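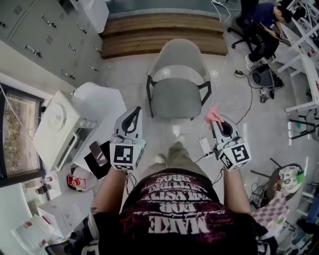
The back room at Mustonen, from the wall end. Grey upholstered chair on a black metal frame, with the wooden step platform behind it.

Back room gallery

Ulis has rented the back room on the ground floor at Mustonen since February. It came unfurnished, with a tiled floor and grey walls, and most of what is in it now was brought over from the old unit or bought second-hand. Flor Mosquera asked for a page on the furniture so that people who book the room know what they are getting. Captions are by Flor and Juniper Lindqvist. Anything in the notes below that isn't in the photograph is kept in the store next door and can be brought through on request.

The chair
Upholstered in grey. We bought 19 of the same model from an office clearance in the old Odent building and kept the best ones. Comfortable for an hour or so, a bit low for anyone tall. Please lift them when you move them, as the feet catch in the tile joints.

The step platform
Two wood-grain tiers against the grey wall. People sit on it, put bags on it and now and then stand on it to reach the blind. The lower tier is 32 cm deep. It is heavier than it looks and needs two people to shift it.

The floor
Light grey tile throughout. It sweeps easily and shows every crumb. Chairs on castors roll well on it, so there is one black office chair in the room, seen towards the right with someone sitting in it and working with a tool in both hands.

The round stool
Black metal base. In the photograph it has a patterned cloth bag on top, in white, green and gray tones of the sort that hide marks. There are 3 stools in all and they are usually the first things to go missing from the room. Juniper has put a Stitance label under each seat with the room name on it.

The table frame
White metal, down the right-hand side, with equipment on it. Tables stay along that side so that the middle of the floor is free. Please don't drag them. If you need one turned round, ask at the desk.

Power
The white power strip is on the floor to the right of the platform. The cables there are in a tangle and we are going to fit clips along the wall. Until then, step round them. A second strip can be borrowed from the store.

Cloths
The pink and white checked cloth is one of a set that Flor brought in. They go over tables for tea and are washed at the end of each month. Used ones go in the bin by the store door, folded or not.

Booking the room
The room is free from 9 in the morning. Bookings go through the desk on extension 2618. The full session is four hours, and that includes putting the furniture back. Roughly ten minutes is enough for one person to do it.

More pictures of the front room and the kitchen will be added when the painting there is finished.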